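# Jonier 엔드그레인 아닌 그냥 나무 도마, 사기 전에 읽어 볼 것

나무 도마 판매 페이지를 몇 군데만 돌아다녀 보면 같은 문장이 계속 나옵니다. 천연 항균, 칼날 보호, 평생 사용, 장인의 손길. 저희도 도마를 팔고 있으니 이런 말을 쓰면 편하겠지만, 매장에서 반품을 받아 본 입장에서 그대로 옮겨 적기가 좀 그렇습니다. 그래서 이 페이지는 다른 상품 페이지보다 깁니다. 급하신 분은 맨 아래 사양과 주문 안내만 보셔도 됩니다.

취급하는 제품은 Jonier의 단풍나무 집성 도마입니다. 결을 길이 방향으로 눕혀 붙인 엣지그레인 방식이고, 요즘 많이 찾으시는 바둑판 모양의 엔드그레인 도마가 아닙니다. 엔드그레인을 기대하고 들어오셨다면 다른 제품을 보시는 편이 낫습니다.

## 왜 엔드그레인을 들여놓지 않았나

엔드그레인이 칼에 더 부드럽다는 말은 어느 정도 맞습니다. 칼날이 섬유 사이로 들어가니까 자국도 덜 남습니다. 문제는 그 차이를 느낄 만큼 칼을 갈아 쓰는 집이 얼마나 되느냐입니다. 한 해에 한 번도 숫돌을 안 꺼내는 집이라면 도마를 바꾸기 전에 칼부터 가는 게 순서입니다. 저희 매장에 도마를 보러 오셨다가 칼갈이만 맡기고 가신 분도 꽤 계십니다. 매출에는 도움이 안 됐지만요.

엔드그레인은 물도 더 잘 먹습니다. 나무의 단면이 위로 올라와 있으니 당연한 일인데, 판매 페이지에는 이 이야기가 잘 안 나옵니다. 기름칠을 게을리하면 접착면이 벌어지는 경우도 봤습니다. 무게와 가격도 대체로 올라갑니다. 관리에 취미가 있는 분에게는 좋은 물건이겠지만, 설거지 끝내고 도마를 싱크대 옆에 대충 기대 놓는 분에게 권하기는 망설여집니다.

## "천연 항균"이라는 말에 대하여

나무 도마를 팔 때 가장 많이 쓰이는 문구이고, 저희가 가장 쓰기 싫어하는 문구이기도 합니다. 나무 표면에서 균이 줄어드는 현상을 다룬 연구가 있는 것은 압니다. 그런데 실험 조건의 나무 조각과, 생닭을 썰고 행주로 한 번 훔친 도마는 전혀 다른 상황입니다. 나무니까 덜 씻어도 된다고 받아들이는 분이 계실까 봐 저희 페이지에서는 이 문구를 뺐습니다.

생고기와 생선은 따로 쓰는 도마에서 손질하세요. 그 용도라면 얇은 플라스틱 도마가 낫습니다. 뜨거운 물을 부어도 되고, 칼자국이 깊어지면 부담 없이 바꾸면 됩니다. 나무 도마 하나로 다 해결된다고 말하는 판매자가 있다면 조금 의심해 보셔도 괜찮습니다.

## 색이 다른 나무를 섞은 도마

밝은 판재 사이에 짙은 띠를 넣은 줄무늬 도마가 유행한 지 꽤 됐습니다. 보기에는 좋습니다. 다만 "서로 다른 수종을 섞어 뒤틀림을 막았다"는 설명은 걸러 들으시길 바랍니다. 수종이 다르면 물을 먹고 마르면서 늘고 주는 정도도 다릅니다. 비슷한 성질의 나무를 잘 골라 잘 말려 붙였으면 문제가 없지만, 그건 고르고 말린 사람이 일을 잘한 것이고 줄무늬 덕은 아닙니다.

뒤틀림을 보려면 무늬는 잊고 도마를 평평한 곳에 올려 네 귀퉁이를 차례로 눌러 보세요. 한쪽이 달그락거리면 이미 틀어진 겁니다. 온라인으로 사셨다면 받은 날 바로 해 보시고, 며칠 뒤에 한 번 더 해 보세요. 따뜻한 창고에 있다가 습한 부엌으로 들어오면 그 사이에 모양이 변하기도 합니다.
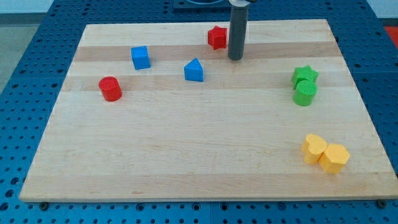

측면도 확인하셔야 합니다. 윗면은 사포질과 기름으로 얼마든지 곱게 만들 수 있는데, 옆면과 마구리에는 만든 사람의 성의가 그대로 남습니다. 접착선을 따라 손톱을 살살 그어 보면 턱이 느껴지는 제품이 있습니다. 새 제품인데 턱이 걸린다면 저는 안 삽니다. 처음에는 눈에 안 보이다가도 물이 들어가면 거기부터 벌어집니다.

접착제 이야기도 빼놓을 수 없습니다. "식품용 접착제 사용"이라고만 적힌 제품이 많은데, 무슨 접착제인지 물어보면 답을 못 하는 곳이 있습니다. 답을 못 하면 적지를 말아야죠. 저희는 제조처에서 받은 자료를 매장에 비치해 두었고, 문의하시면 사본을 보내 드립니다. 자료를 읽고도 찜찜하다면 통판 도마를 찾아보시는 방법도 있습니다. 통판은 통판대로 잘 갈라지니 그 점은 감안하셔야 합니다.

## 기름칠, 꼭 해야 하나

해야 합니다. 그런데 도마 전용 오일이라고 이름 붙은 비싼 제품을 꼭 사야 하느냐고 물으시면 대답이 달라집니다. 저희도 Skumargate 도마 오일을 팔고 있습니다. 향이 없고 뚜껑이 덜 새서 들여놓았을 뿐, 성분을 보면 식품용 미네랄 오일이 거의 전부입니다. 집에 식품용 미네랄 오일이 있으면 그걸 쓰세요. 똑같이 먹습니다.

올리브유나 식용유를 바르라는 글도 인터넷에 많습니다. 저희는 권하지 않습니다. 시간이 지나면 냄새가 나고 끈적해집니다. 호두기름처럼 굳는 기름을 쓰는 분도 계신데, 견과류 알레르기가 있는 가족이나 손님이 있다면 피하는 게 좋겠습니다.

바르는 방법은 간단합니다.

- 도마를 씻고 세워서 하룻밤 완전히 말립니다.
- 마른 천에 오일을 묻혀 윗면, 아랫면, 옆면을 모두 바릅니다. 마구리는 한 번 더 바릅니다.
- 그대로 두었다가 다음 날 남은 기름을 닦아 냅니다.

처음 쓰기 전에는 이 과정을 2회 반복하세요. 공장에서 발라 나오기는 하지만 창고에 얼마나 있었는지는 저희도 장담 못 합니다. 그다음부터는 표면이 희끗하고 푸석해 보일 때마다 하시면 됩니다. 한 달에 한 번이라고 못 박은 설명서가 많은데, 매일 쓰는 집과 주말에만 쓰는 집의 주기가 같을 수는 없습니다.

## 식기세척기

안 됩니다. 이 도마도 안 되고, "세척기 가능"이라고 적힌 집성 원목 도마도 저는 안 넣겠습니다. 종이를 압축해 만든 복합 소재 도마라면 가능한 제품이 있습니다. 나무 느낌이 나긴 하는데 칼이 닿는 감촉은 꽤 딱딱합니다. 세척기를 포기 못 하시겠다면 그쪽을 보세요. 저희는 취급하지 않습니다.

## 같이 비교되는 제품

**Matheson 대나무 도마.** 가볍고 쌉니다. 대나무는 친환경이라는 설명이 늘 따라붙는데, 접착선이 원목 집성 도마보다 훨씬 많고 운송 거리까지 생각하면 그렇게 간단한 이야기는 아닌 것 같습니다. 표면이 단단한 편이라 날이 얇은 칼을 쓰시는 분은 불만이 있을 수 있습니다. 빵이나 과일용으로는 무난합니다.

**Cirkico 고무나무 도마.** 가격이 제일 낮아서 자취하시는 분들이 많이 찾습니다. 매장에서 한동안 같이 팔다가 내렸습니다. 개체 차이가 컸습니다. 좋은 건 꽤 좋고, 나쁜 건 한여름에 활처럼 휘었습니다. 직접 만져 보고 고를 수 있다면 괜찮은 선택이고, 온라인으로 산다면 운에 맡기는 셈입니다.

Jonier 제품이 이 둘보다 무조건 낫다고는 못 하겠습니다. 비싸고, 무겁고, 손잡이도 없습니다. 대신 받아 본 물건들의 상태가 고른 편이었고, 하자품을 돌려보냈을 때 제조처가 토를 달지 않았습니다. 저희가 이 제품을 계속 들여오는 이유의 절반은 그겁니다.

## 자주 하시는 불평

가장 많은 것은 무겁다는 말씀입니다. 맞습니다, 무겁습니다. 무거워서 썰 때 안 밀린다고 포장할 수도 있겠지만, 젖은 손으로 들고 씻기에는 분명히 불편합니다. 손목이 안 좋으신 분은 매장에서 한 번 들어 보고 결정하세요.

받았을 때 냄새가 난다는 분도 계십니다. 새 나무와 오일 냄새가 섞인 것인데 바람이 통하는 곳에 두면 보통 빠집니다. 빠지지 않고 시큼한 냄새가 계속되면 보관 중에 습기를 먹었을 가능성이 있으니 연락 주세요. 레몬과 소금으로 문지르라는 비법은 양파 냄새 정도에는 도움이 되지만 곰팡이에는 소용없습니다.

사진과 색이 다르다는 말씀도 꾸준합니다. 나무라서 그렇습니다. 아주 하얀 판이 올 수도 있고 노르스름한 줄이 섞인 판이 올 수도 있습니다. 색을 골라서 보내 드리는 서비스는 하지 않습니다. 해 봤는데, 저희가 고른 색이 마음에 안 든다는 연락을 더 많이 받았습니다.

## 사양

| 항목 | 내용 |
|---|---|
| 제품 | Jonier 단풍나무 집성 도마 |
| 긴 변 | 600 mm |
| 구조 | 엣지그레인, 양면 사용 |
| 마감 | 식품용 미네랄 오일 |
| 손잡이, 물받이 홈 | 없음 |
| 식기세척기, 전자레인지 | 사용 불가 |

긴 변이 600 mm이면 작은 싱크볼에는 통째로 안 들어갑니다. 주문 전에 싱크대를 줄자로 재 보세요. 반품 사유 중에 이게 제법 많습니다.

## 주문과 반품

재고가 있으면 주문 후 2일 안에 발송합니다. 8월에는 습도 때문에 입고 검사를 따로 하느라 더 늦어질 수 있습니다.

뒤틀림이나 접착면 벌어짐이 있으면 받으신 날부터 10일 안에 사진과 함께 알려 주세요. 왕복 배송비는 저희가 냅니다. 이미 물로 씻으셨더라도 하자가 분명하면 받습니다. 다만 세척기에 넣은 도마는 바로 알아볼 수 있고, 그건 교환해 드리지 않습니다.

평생 보증은 없습니다. 사포질을 해 가며 오래 쓰는 분도 계시고 금방 쪼개 먹는 분도 계시는데, 그 차이까지 저희가 약속할 수는 없습니다. 표면이 많이 상했을 때는 매장으로 가져오시면 다시 갈아서 쓸 만한지 봐 드립니다. 갈아도 소용없겠다 싶으면 그렇게 말씀드리겠습니다.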